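Rultum Film Notebook

Home / Notebooks and journals / Film and reading / Rultum Film Notebook

A notebook for people who watch a lot of films and want to keep some record of them. It has 100 ruled entries, one to a double page, with an index at the front and plain pages at the back. Made by Lidton and bound at their workshop in Kistdale.

In stock. Usually posted within two working days.

About the notebook

The Rultum was first made for a film club. Tamer Semaan, who ran the evening screenings at the Ní Bhriain reading room, wanted something members could write in on the bus home, while the film was still fresh. The notebooks he had tried were either too fussy, with boxes for star ratings and popcorn, or were just blank books with a clapperboard on the front. He drew up a page layout on a sheet of A4, and we have changed it very little.

The left-hand page takes the facts. There is a line each for title, director, writer, year, country and running time, then a longer space for the cast. Under that is a line for where you saw it and who with. Customers tell us they fill that one in more carefully than the rest. The bottom third of the page is headed Lines and is meant for bits of dialogue, a poem if there was one, or the name of a song you want to look up.

The right-hand page is ruled from top to bottom with no headings at all. It holds a fair amount if your handwriting is small. If you need more room there are plain pages at the back, and a small box at the foot of each entry where you can write the page number it carries on to.

The index is done by title. You fill it in as you go, so it will be in the order you saw things and not in alphabetical order. Some people have asked for an alphabetical index with tabs. We tried this and found that T and S filled up at once and Q, X and Z stayed empty, so we went back to the simple list. 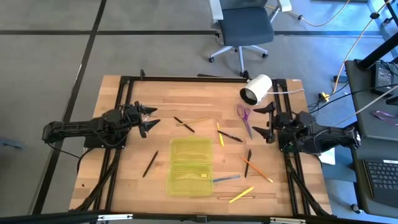
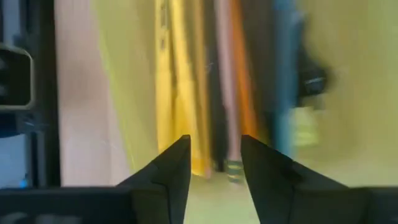 Paper and binding

The paper is a smooth cream stock, heavy enough for most fountain pens. Very wet nibs will show through a little, and felt tips will show through a lot. Pencil is fine. The ruling is pale grey, wide enough for ordinary handwriting, and does not come up strongly if you photocopy or scan a page.

Sections are sewn, and the book opens flat after the first few entries. It helps to ease a new copy open before you start: stand it on its spine, let the covers down, then press the pages down a few at a time from each end, working towards the middle.

The cover is cloth over board. There is one ribbon marker and a pocket inside the back cover for tickets and programmes. The pocket is glued on three sides and will take a folded A4 sheet. It will not take a thick festival brochure, and forcing one in tends to split the corner.

Details

Product code: 2860
Format: hardback, sewn
Entries: 100
Index: 6 pages, at the front
Ruling: pale grey lines, entry pages only
Plain pages: at the back
Ribbon: one
Pocket: inside back cover
Cover colours: dark green, brick red, navy

What people use it for

Mostly films, but the headings work for plays and television if you cross one or two of them out. A number of teachers buy it for film studies classes, where students are asked to keep a viewing diary over the year. For that kind of use the Lines section is handy when it comes to writing essays, as the quotation is already there next to the title and the year.

Bilal Bitar, who looks after our school orders, suggests that classes agree on one way of noting where a quotation falls in the film. Minutes from the start works well enough. The time shown on a player can vary between versions, so write down which version you watched as well.

It is also bought by reading groups that watch the film after finishing the book. We do make a separate reading notebook with the same cover and binding, and the two sit together neatly on a shelf, but you may not need both. If your group does a film only now and then, the reading notebook has a few spare pages at the back that will do.

Filling it in

There is no right way to do this. If you have not kept a film diary before, we would start with the left-hand page and leave the right for the next morning. A first opinion written late at night is often one sentence long, and that sentence can go under Lines with everything else.

Going back to fill in films seen years ago is possible, though it uses up entries quickly. You may prefer to list those on the plain pages and keep the full entries for new viewing. The same goes for a second viewing of a film already in the book - add a note on the plain pages and put the number in the box.

Refills and replacements

The Rultum is a bound book and cannot be refilled. Each copy has a blank label on the spine for a volume number, and we sell spare labels in sheets. The size and cloth colours have stayed the same since the first batch, but dye lots differ slightly, so two greens bought a few years apart may not be an exact match. If this matters to you, order the volumes together.

A copy with a printing or binding fault will be replaced. Please let us know which page the fault is on and keep the book until we have replied. We cannot replace copies that have been written in, unless the fault only shows once the book is in use, such as a loose section.

Delivery

Notebooks are sent in a card mailer that fits most letterboxes. Orders for six or more go in a box and need someone at home to take them in. School and club orders can be invoiced. Please put the name of the school or club on the order, along with the name of the person it should be handed to.

We close the packing room for the first part of January. Orders placed then are sent in the order they came in once we are back.

Also in this range

Lidton Reading Notebook
Lidton Theatre Notebook (navy only)
Spine labels, sheet
Ticket envelopes, pack of 6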